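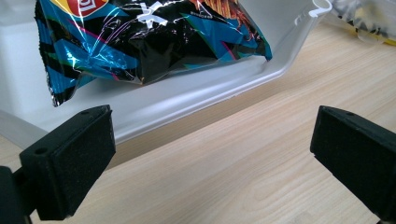
Foil snack bag in the white tray, fingers open. Handheld unit, stock black foam pads.

August
Ibsa Tamiru

Evaluation of the Sustgate handheld gripper kit, entry 3. Purpose is to decide whether we buy a second unit or go back to Prutham for a quote on theirs. Today was foil packaging only. Rigid boxes were covered in entry 2 and I have nothing to add there.

Setup: white plastic tray on the wood-top bench, one item in the tray per trial. Start with fingers fully open in front of the tray rim, approach over the rim, close on the bag, lift clear, set down on the bench. Trigger pressed by hand, no assist. Recording on for every trial. Nuno ran the first half, I ran the second.

134 trials logged. 18 failed, counted as any drop before set-down or any close that came up with nothing. Most of the failures were on the approach with the fingers square to the front wall of the tray. The finger body meets the rim before the pads are low enough, and the operator closes high on the foil. Coming in over a corner was better. We switched to corner approach partway through, so the failure count mixes two methods and should not be quoted on its own. Split is in the sheet.

Pads: the foam holds creased foil well. It is worse on a smooth, tight bag, where the film slides a little before the pad settles. I had expected the reverse. Grip on the end seam is reliable if both pads get past the crimp, and poor if only the tips catch it. Thevar asked whether silicone pads would be a straight swap. The kit manual lists them as an accessory but gives no thickness, so I can't say what happens to the closing gap. Question sent to Sustgate support.

Pad life is the open item. Vendor sheet says 1000 cycles before replacement. We are well short of that. Nuno thinks the inner edge of the left pad has started to lift. I pressed on it and could not decide. Marked the edge with a paint pen after the session so we can compare next time.

Recording: the glare off the foil is a nuisance. Highlights blow out on the creases and the bag edge gets hard to pick out against the tray. Dropped the exposure one step for the last block and it helped, at the cost of the finger bodies going nearly solid black in the lower corners. Acceptable for our use – we don't track the fingers from the image. Prutham's unit has manual exposure on the handle. On this one it means going into the config file and restarting, which is slow with gloves on.

Weight is fine for short blocks. My wrist was tired by the end of mine and the closes got sloppier. Shorter blocks next time, swap operators more often.

To do:
- Repeat square and corner approach as separate sets, same bags, same operator.
- Items still in clear outer bags. Not attempted yet.
- Measure pad thickness with calipers, both sides.
- Chase the silicone pad answer.
- Thevar to check whether the config restart can be scripted.

No purchase decision until the pad question is answered. Leaning toward keeping this unit and asking Prutham for a loaner, same tray, same bags.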